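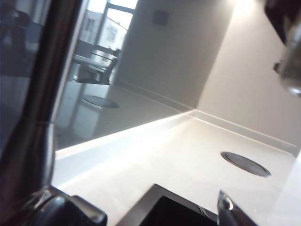 Quem somos

Olá! Somos a Sukeo, uma equipa pequena que passa os dias a tentar que um braço robótico pegue numa caneca sem fazer asneira. Começámos na Trestham, numa sala emprestada por cima de uma oficina, e mudámo-nos para Clekgate em junho, quando já não cabiam lá os cabos (nem nós, para ser franca). O dinheiro dos dois primeiros anos veio da Lacroix, que continua a ser nossa parceira e a fazer-nos perguntas difíceis.

O que fazemos

O nosso método chama-se "olhar pelo pulso". O robô aprende só com a câmara junto à garra, sem nenhuma câmara no teto ou na parede a dar-lhe a visão geral. Gravamos uma pessoa a conduzir o braço durante a tarefa, repetimos com a caneca noutra posição, e treinamos o modelo com tudo isso. Até agora temos 1.465 demonstrações gravadas, e eu conduzi uma boa parte delas - o meu ombro direito que o diga!

Escolhemos cozinhas e copas porque são difíceis. Um vidro devolve metade da sala, uma torneira de inox muda de aspeto conforme a luz, e o modelo tem de perceber que a cadeira refletida não é sítio onde se pouse nada. Foi esta a parte que mais me prendeu ao projeto, e é dela que falo a quem tiver a paciência de me ouvir.
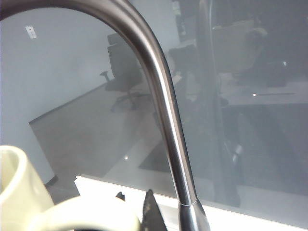 Lacroix: e se o modelo estiver simplesmente a decorar os reflexos daquela copa?

Pergunta justa, e tirou-nos o sono umas semanas. Acabámos por separar 447 demonstrações, gravadas a outras horas e com outra luz, que o modelo nunca viu no treino. Depois fizemos 137 tentativas com a caneca e comparámos duas versões: uma treinada com as gravações tal como saem, outra em que baralhamos de propósito o brilho e as zonas refletidas. A segunda largou menos vezes a asa e hesitou menos diante do vidro. Ainda falha quando a luz lava a imagem quase toda para branco, e ficamos contentes por dizê-lo já aqui, porque é nisso que estamos a trabalhar agora.

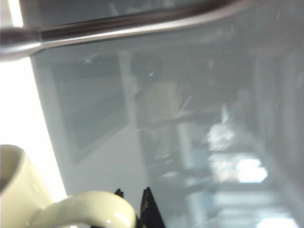

A asa da caneca e as pontas da garra, com o vidro por trás.

Como trabalhamos

Quem escreve o código também conduz o braço. Faz diferença: depois de uma tarde inteira a apontar dois dedos pretos a uma asa, percebe-se muito melhor porque é que o modelo se engana. Guardamos as tentativas falhadas junto com as boas e revemos as piores à hora do almoço, normalmente com café (noutras canecas).

Se trabalha com manipulação robótica, ou tem uma copa cheia de superfícies brilhantes e não se importa de nos ver por lá, escreva-nos. Respondemos sempre - às vezes com mais entusiasmo do que estava à espera!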